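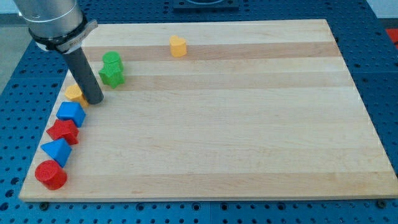 Workbench and small parts check, Bay 9
Hiria Shared Workshop, 2023-08-19
Checked by: Hemant Bisht

1. Maple board sits flat on the table. OK.
It rocked in May. Someone had folded a bus ticket under one corner, which was thoughtful. Ticket removed, foot replaced.

2. Board surface: splinters, cracks, open glue lines. OK.
Ran a bare palm over it both ways. The palm is fine. Please stop reporting the darker strips as stains. They are maple.

3. Perforated tabletop: burrs around the holes. NEEDS WORK.
One sharp edge at the back, taped for now. Tape is a promise, so I have put in a ticket with Vainio.

4. Plastic blocks: chips, sharp corners, layers coming apart. OK.
The textured faces are meant to feel like that. Prism ridge checked with a fingertip and passed. Do not sand it "to be helpful."

5. Blocks returned to the Aveo tray after use. FAIL.
The tray holds 15. I found 13, and one of those was an eraser.

6. Floor clear of small parts. FAIL.
See item 5. Located the yellow one with my heel.

7. Table bolts tight. OK.
Quarter turn on the left rear. It always wants a quarter turn.

8. Wipe-down log filled in. PARTLY.
The same initials, in the same pen, for the whole month. I admire the stamina.

Next check when Vainio has dealt with item 3, or when I step on something else.

Filed under: Workshop > Bench Checks
Comments (9) | Share
© Hiria Shared Workshop | Contact the desk | Back to top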